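Hand-guided demos keep failing at the grasp. More demos or better demos?

Asked by lagman_shed in Teaching & Teleop

I'm teaching a small arm to pick things up and drop them in a tray. I record with a hand-held gripper, same fingers as the arm, and train overnight on the Viredden scripts. I've got 400 demos. The arm glides over beautifully, hovers like a waiter, then closes on air beside the object. My partner says it has learnt my personality. Do I just record more?
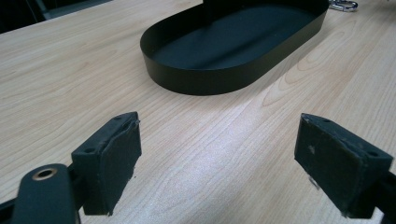 Recording setup is one table, one tray, me squeezing the handle. Overhead light stays on the whole time. I start each demo with the tray empty and the fingers open, and I try to move at the same speed. The pads are scuffed and a bit ragged along the edges, and there's glare off the wood between the fingers, if either of those matters. Loss curve looks gorgeous, for what that's worth.

2 answers

Liam Whitlock
Accepted answer

Replace the pads first. Mine got like that on the Serora bench and I'd started compensating without noticing, pressing in sideways to get a grip. The arm copied the sideways bit and none of the judgement. Then turn off the overhead light, or stick a bit of baking paper under it, and record 100 fresh ones. Vary where the tray sits. Pause before you close your hand; I was snapping shut while still moving, and my timestamps were 31 ms out, so the policy had no hope. Check your gripper width against the video before you blame the training.

Don't mix the old demos back in until the new ones work by themselves.

brudel_fan

just do more. i have 2,513 and it's pretty good now, misses sometimes. colour of the tray didn't matter for me

Comment from lagman_shed: Ordered pads. Will try the baking paper tonight.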